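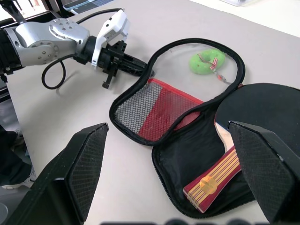

Home > Interviews > Workshops > Contact

Filed under: Machines at Work

Can it pack the sports bag yet?

The engineer I met at Semesora on a Monday does not like the word "housework". She says it makes people think of one job, and in reality it is hundreds of very small ones. Her team has worked since March on putting things back in their cases, and the table tennis case is the one she talks about most.

"A box is easy," she told me. "A soft case is different every time you open it. The mesh moves, the zipper moves. The paddle is the only part which stays the same shape."

I asked how far they are. She was careful with her answer. The two arms have made 1097 tries with cases and pouches of all kinds. Placing a paddle in an open case goes well in 80 percent of them. Closing the zipper is another story. "For the zipper I would not give you a number today. One hand must hold the cloth and the other must pull, and both must feel how much. My daughter could do this when she was 4."

Small loose things are also hard, for example a sponge with a strap on it. The strap goes where it wants, and if it lies over the edge, the zipper will catch it.

Cirnia, a sports shop that follows the project, would like to have such a machine for its rental desk, where paddles come back every evening and must be checked and packed. I asked if this is possible next year. She laughed a little. "They can ask me again in 2 years. For now a person at the desk is faster, and she also sees when the rubber is damaged."

And at home? She still packs her own bag, she said, and not very neatly.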